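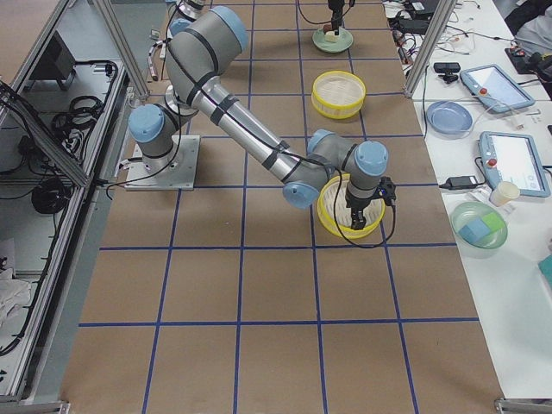 Two arms over a taped work surface, with baskets and a plate set out on the grid.

Budget for the table, too
Opinion
By Abdelaziz
June 2025
Print this article
E-mail this article
Search Clikeo Enter keywords Go

Most purchase requests for a robot arm have one big number on the first line and very little under it. The plan we sent up at Mudon last September was like that. It covered two arms and the freight. It left out the table, the posts, the shelving, the cables, the webcam and its clip, and any shelf to put the teach pendants on.

Those items came to 40 separate orders over the next 8 weeks. None was large. Each one needed a signature, and the arms sat in their crates while we collected them.

I think the first request should price the whole station. Carkero quoted us $1,158 for a base plate and bolts, and that should have been on page one. So should $500 for small goods: kraft paper, blue tape, cable ties, plastic baskets, plates, sponges. People leave these out as too minor to mention, then pay for them out of the travel money.

Floor space belongs in there as well. A side table fills up fast, and pendants end up next to paper cups. Ask for a second table now. The finance office would sooner approve one honest total than a string of small ones, and so would I.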